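Old computers, new homes: the June drop-off is back

I wandered down to the Skellomum hall at the start of June with a laptop under one arm and a box of tangled cords under the other, and I wasn't the only one. The old computer drop-off is on again, and if your spare room looks anything like mine you'll want to know about it!

Cecilia Dogbe started the whole thing a few winters back, when her nephew needed a machine for school and three of her neighbours had dead ones in the garage. Last year 573 computers came through (yes, she keeps a tally, she has to for the council grant), and a good share of them went back out to families in town.
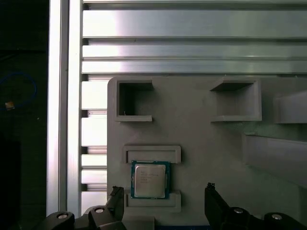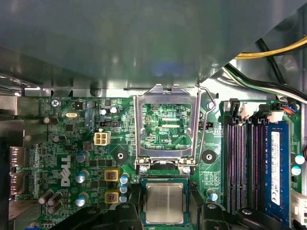
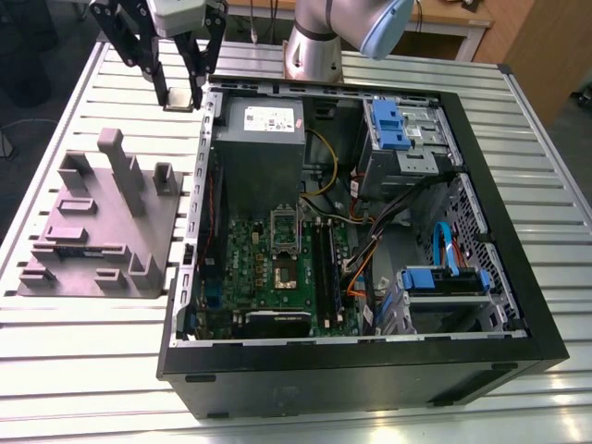

Metal, slots and sockets: a bit of what's under the covers.

What you can bring

Desktops, laptops, monitors, keyboards and mice are all fine, working or not. Towers with parts missing are welcome too, so don't be shy if somebody in your house has already pinched the processor or the memory. Printers are a no this year. I asked Kofi Lamptey about that and he just groaned, so I didn't push it.

Drop-off is at the side door, from 7 in the morning until 2 in the afternoon. Parking out front fills up fast, but there's plenty of room behind the bakery on Lobo Street and they do a very good cheese scone, which I can report on in some detail.

About your photos and files

This was my big worry. Mohammed-Awal Mensah looks after the wiping of drives, and he told me to copy off anything I wanted to keep before I came in, then sign out of my accounts. If you'd like your drive back instead, tell them at the door and they'll take it out for you.

Getting one

Refurbished desktops go for $70 with a screen, keyboard and mouse. Students and pensioners can put their names down for a free one, and Siwan Jenkins has the forms at the library counter. The list was already onto its second page when I popped in, so I'd get moving if I were you.

My laptop's gone, by the way. The cords came home with me again.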